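The Oven on Murico Street

Reading time: 3 min

My aunt left me her apartment in Endville and, in the apartment, an oven that she said told the truth. She put it in the letter, between the water shutoff and the name of the man who fixes the boiler. "The microwave does not lie. Ask it before you sign anything."

I don't believe in that sort of thing. I didn't believe in the tea leaves either, or the blue candle, or the cousin in Fodton who could find wells. My aunt paid that cousin 400 dollars once, and what he found was the septic tank.

All the same, I had something to sign. Theodorakopoulos & Daughters wanted the apartment and were offering to take it as it stood, with a bonus of 3000 if I was out by August. The contract ran to 16 pages. I read nine of them and then I went and looked at the microwave.

According to the letter, you shut the door and put your question out loud. Then you open the door and read the number. Zero meant no. Anything else meant yes, and the bigger the number, the louder the yes. I noticed right away that an oven with nothing to count down has every reason to say zero. I suppose my aunt had noticed too, at some point in thirty years, and gone on asking.

I felt like an idiot. I shut the door and asked whether I should sell. 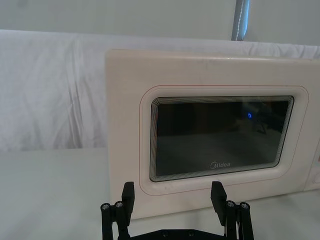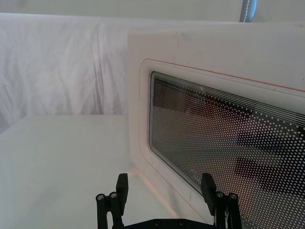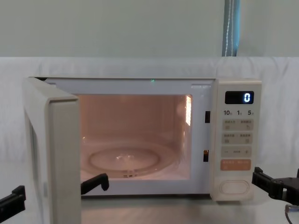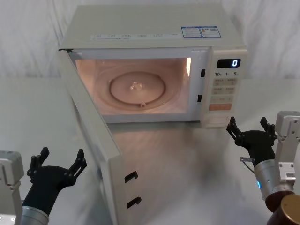
With the door open, the display said 0.

THE SECOND QUESTION

Fine. A zero is what you get from a clock with no job. I told it so, in the voice I use with people who phone about my car warranty, and then I did what any sensible person would do and tested it. I asked if my aunt was dead. Zero. I had been at the funeral. I had carried one corner of her down the church steps and had the sore shoulder to show for it.

So there it was, a plain wrong answer, and I was pleased for as long as it took to fill the kettle. Then I started thinking about how I'd phrased it. She used to say that the oven was strict about wording. Of course she did. They are all strict about wording, these things, the candles and the leaves and the cousins.

I went back to the contract and read the other seven pages, mostly out of spite. On page 14, in a paragraph about fixtures, it said the seller would cover "outstanding building works" up to the date of transfer. I called the management office. The woman there put me on hold, came back, and read me a figure for the roof. My share was 622 a month until the transfer went through, and the contract gave the buyers as long as they liked to do that.

I didn't sign. I want it understood that this was on account of page 14.

The boiler man came on Tuesday and asked if I was keeping the microwave, as he'd always liked it. I said I hadn't decided. He said my aunt used to heat his soup in it, and that it did the edges and left the middle cold.

After he left, I shut the door and stood there a while with my hand on top of it. I had a question ready and everything. Then I got some soup out.

Related stories

The Well Finder of Fodton
Three Keys for One Door
What the Piano Movers Heard
A Short Lease in Endville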